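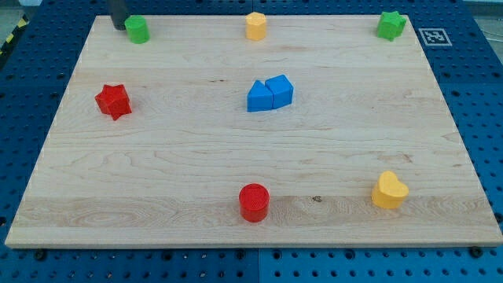
Waiting for Trial in Siltham: A Look at One Year of Criminal Cases

Mio Kubo and Renji Hirano
Criminal Justice Research Methods
Submitted 10/07/2019

Background

A person charged with a felony in Siltham may wait months before a jury is picked. Our class visited the county courthouse last spring, and a clerk told us that the wait was the complaint she heard most, from defendants and from victims' families. We decided to find out where the time goes.

Question

At what stage do felony cases spend the most time between the first court appearance and the start of trial?

Method

We used the public docket, which lists every hearing and the reason for any delay. There were 513 felony cases filed during the year we chose. We removed cases that ended in a plea or dismissal within 40 days, and cases that were moved to another county. We also removed sealed files, which we could not read. That left 189 cases. Mio read the first half of the list and Renji read the second half. For each case we wrote down the date of every hearing, who asked for a delay, and why. Mayu Nagano checked our spreadsheet against the docket and found 2 cases entered under the wrong judge. Those were fixed before we did any totals.

We also sat in on a jury selection and interviewed Hideaki Ueda, a defense attorney in Flunmont who takes cases in Siltham.

Results

The longest stage was the one between the pretrial conference and jury selection. Defense requests were the most common kind of delay, followed by joint requests from both sides. The reason written down most often was that lab reports had not arrived. Scheduling conflicts came next. Delays ordered by the judge were rare, except in December, when few juries are called.

Mr. Ueda was not surprised by the lab reports. He said he will not advise a client on a plea until he has read the report himself, and that prosecutors are often waiting on the same pages.

Problems

The docket uses short codes, and "other" is one of them. We left those delays in their own group. We could not tell from the docket who was in jail during the wait and who was out on bail, so we cannot say if the two groups waited equally long. A single year is also a small sample, and one of the judges retired partway through it.

Next steps

Kazue Amano plans to use our spreadsheet next semester and add the bail records, if the clerk's office approves her request. The column headings are explained on the last tab. Delays coded "other" are marked in yellow.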